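Menu design: how long should a small restaurant menu be?

Fondero forum > Running a small place > Menus and prices

floarea_t
Posted 2022-01-20
Hello all. I help my cousin with her small dumpling restaurant, and in March we must print new menus. At present we have too many dishes and the guests need ten minutes to choose. I would like to go down to one sheet, with photographs only for the dishes which sell best. My cousin is afraid that regular guests will be angry.

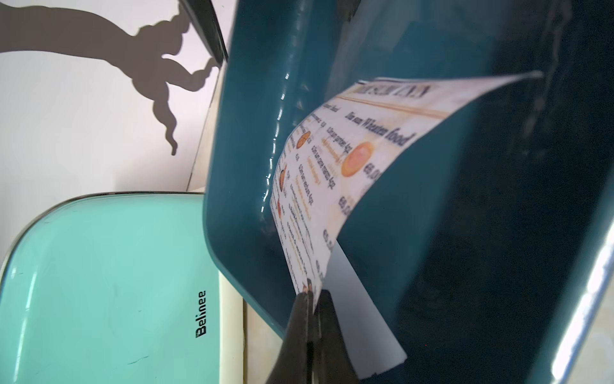
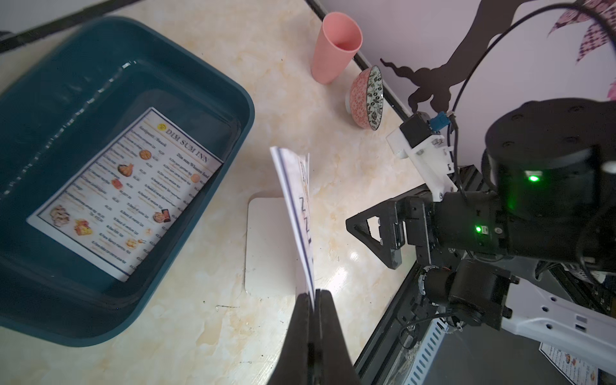
Menus, and in the second one the two-column kind with food photos that I mean.

What do you think, is two columns too crowded? And do you keep the photos?

relu.m
Two columns is fine if the prices stand close to the names. When the price is far away, the eye goes down the list of numbers and people order the cheapest. I would cut the photos completely. They make a place look like a takeaway.

Tosin_A
I disagree with relu.m about photos. For dumplings they help very much. Many guests do not know the names and they are shy to ask. We took ours off for one season and my waiters spent the whole evening explaining what is inside what. We put them back.

relu.m
Then write one line under each dish. "Pork and chives, steamed." It costs nothing.

Tosin_A
It costs space, and you have just told her to keep the columns tight. Also my older guests do not read small letters.

tamara_roman
Before you talk about columns, look at your orders. I went through 400 bills from our till and there were dishes which nobody had ordered except the staff. Those went first, and we had no complaints. For the dishes with only a few faithful guests, we still cook them if asked, when we have the ingredients.

floarea_t
Thank you, this is a good idea. The bills are in a box, so I will have a nice weekend. Tamara, did you tell the guests that they can still ask?

tamara_roman
Only the regulars, by mouth. If you print it, everybody will ask.

lumi_s
About printing: order a small quantity first. We ordered from Zesturbridge and two prices were wrong, my own mistake in the file. I had to put stickers on all of them until summer. Now I print 10, use them for 3 weeks, and only then order the rest.

relu.m
Agree with lumi_s. And I still say no photos.

floarea_t
I will try 10 with photos and 10 without, and let my cousin decide. She will choose the photos, I know her.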